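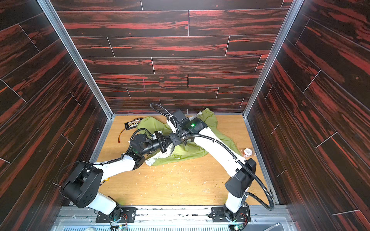

Uditow is the motion layer for a pair of arms that share one workspace. It takes a stream of target poses for each arm, checks them against the other arm's current plan, and sends out joint commands that keep the two apart. It was written for work on soft things such as cloth and bags, where both grippers have to come close together and the old method of splitting the floor down the middle is no use. With the forearms crossed near the centre and one wrist just beyond the other arm's gripper, a half-and-half split would have stopped both arms long before they reached the green cloth. Uditow allows that pose, provided the order of entry and exit is known.

Status: in daily use on our own cells. The interface may still change before the next tagged release.
Maintainers: Saulius Koppel (planner, driver), Ona Uibo (perception, logs)

What is in the repository

planner/ - the two-arm planner and the crossing table
driver/ - joint command output and state reading
scene/ - floor mask, cloth outline, loose item tracking
tools/ - replay, log trimming, calibration check
config/ - one folder per cell
tests/ - runs without hardware

The simulation models are kept in a separate repository called Drirkero. You need it for the replay viewer but not for the planner or the driver.

Installing

Clone the repository, make a fresh Python environment and run the install script from the top folder. The script builds the collision checker, so a C++ compiler has to be present. If the build stops with a message about a missing header, clear the build folder and run it again with the clean option. This happens mostly after a system upgrade.

Copy config/template to a new folder and give it the name of your cell. Three files have to be edited: arms, walls and camera. The rest can stay as they are until something needs tuning.

Setting up a cell

Arms. Enter the base position of each arm measured from the centre of the front rail. Left and right are as seen by someone standing at the rail and looking towards the back wall. Please don't swap them to match a camera that is mounted the other way round. Carola Petersen spent most of a day finding that one.

Walls. Each wall is a flat plane with a margin. Corner posts stick out past the panels, so measure to the post. The floor is a plane too, and its height is set by touching down with each gripper in turn, using tools/touch_floor.

Camera. One fixed camera covers the whole floor. Run the calibration check after anything in the cell has been moved, including the wall panels. The check draws the expected arm outlines over the live view. If they don't line up, stop and calibrate again before running any task.

Cable conduit. The collision model has a separate shape for the conduit on each arm, and this is on by default. The loop near the base swings out further than the arm itself, and it moves in ways the joint angles don't fully predict. We cover it with a fat capsule. It costs some reach near the side walls. You can shrink it in the arms file, but watch the first few runs with a hand on the stop button.

How crossing works

When both arms ask for a pose that would put one forearm over the other, the planner looks the pair up in the crossing table. Each entry says which arm passes on the outside, which one has to leave first, and how far the elbows must stay apart while crossed. If there is no entry, the second request waits.

The table that ships with the repository has 321 entries. They were recorded by hand on our first cell by Arūnas Mockus and then mirrored. Entries for the back third of the floor are thin, and you will see more waiting there than you would expect.

A wait lasts up to 30 seconds. After that the planner gives up, reports "crossing timeout" and both arms hold position. It doesn't try to back out by itself. Early versions did, and they dragged the cloth with them.

Order of exit matters more than order of entry. If a gripper is closed on something, the planner treats that arm as the one that stays, unless the task says otherwise. Set hold_priority to off to go back to plain first in, first out.

Perception

The scene module gives the planner three things: an outline of the cloth, a height map of its folds, and a list of loose items. The height map is coarse. It is good enough to keep a wrist from ploughing through a fold and no use for picking a grasp point.

Loose items are anything on the floor that isn't cloth and is larger than the size set in min_item. Small crumbs and flecks should fall below it. If they start to show up as items, sweep the floor before you touch the setting. A high min_item will also hide things like a roll of tape, and the planner will then happily route a gripper through it.

Thin wires are not detected at all. Mark them by hand as a keep-out area in the walls file.

Crumpled plastic and paper are the weakest case. Both change shape when touched, and the tracker may drop the item and find it again under a new number. Tasks that depend on the number staying the same will fail. Use the position instead.

Logs and replay

Each run writes one folder with joint states, commands, camera frames and planner decisions. Run tools/trim first if you want to share a log, as the camera frames make up nearly all of it. The replay viewer steps through a run and shows which crossing entry was in force at each moment.

Known problems

- The planner is slow to start when the config folder is on a network drive.
- Driver version 2 is needed. Version 1 drops commands when both arms are moving fast, and there is no warning.
- The cloth outline spreads onto the wall panels when the room lights are off. Strong red or brown wood grain makes it worse.
- Replay can't read logs made before December. Povilas Juška has a converter on the "oldlogs" branch. It works but has no tests.
- On a cell with 4 arms the planner will load the config and then ignore the third and fourth. It ought to refuse.

Changes

23rd January - Conduit shape is now on by default. Added hold_priority. Crossing timeout is written to the log with both target poses. Removed the automatic back-out.

Getting help

Open an issue and attach a trimmed log, your arms file and your walls file. Reports without a log are hard to act on. For questions about the Drirkero models, use the issue page over there.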